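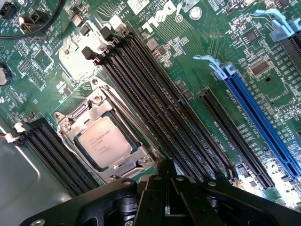
## Aula 2 – Por dentro do gabinete: processador e memória

Na aula passada ficamos na teoria. Agora vem a parte de que eu mais gosto: abrir a máquina e reconhecer cada peça pelo formato, pela cor e pelo lugar que ocupa. Tragam a apostila Flarik aberta na página 33 e deixem espaço na margem, vão querer anotar!

### O soquete

O processador fica preso por uma **moldura metálica de retenção**, com uma placa de pressão articulada. A tampa prateada que aparece na abertura é o *dissipador integrado* (IHS, em inglês): protege o chip e leva o calor até o cooler. O modelo costuma vir gravado ali, em letras bem apagadas – inclinem a lanterna e leiam de lado.

Três cuidados:

- nunca tocar nos contatos do soquete nem na face inferior do processador;
- limpar a pasta térmica velha com álcool isopropílico e pano sem fiapos;
- não ligar o computador sem cooler, nem "só para testar".

### Os bancos de memória

Placas de estação de trabalho são uma beleza para estudar, porque podem ter slots DIMM dos dois lados do soquete. O controlador de memória fica dentro do processador, e as trilhas até os módulos precisam ser curtas e de comprimento bem ajustado. Com um banco de cada lado, cabe mais memória sem esticar demais o caminho.

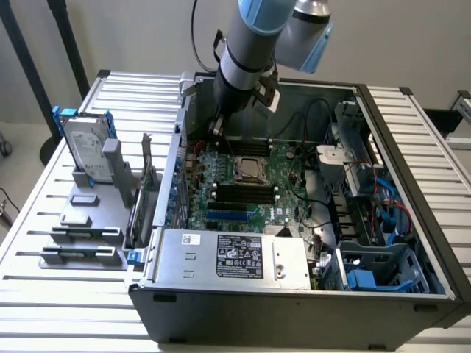

Para instalar um módulo, abram as travas, alinhem o chanfro com o ressalto do slot e pressionem as duas pontas por igual, até ouvir o clique. Se não entrou, **não forcem**: quase sempre o módulo está invertido. A ordem de preenchimento muda de placa para placa, então consultem o manual antes.

### Expansão e alimentação

O slot PCI Express x16 é o comprido, em geral usado pela placa de vídeo. Em muitas placas ele é colorido, mas a cor é escolha do fabricante e não garante nada. A fonte traz na etiqueta as tensões e correntes máximas: aprendam a ler essa tabela, ela cai na prática.

### Para a próxima aula

1. Desenhar a placa do kit Trodedby vista de cima, com soquete, bancos de memória e slots.
2. Ler o capítulo da Caruso sobre canais de memória.
3. Entregar a ficha no laboratório 126 até as 18h.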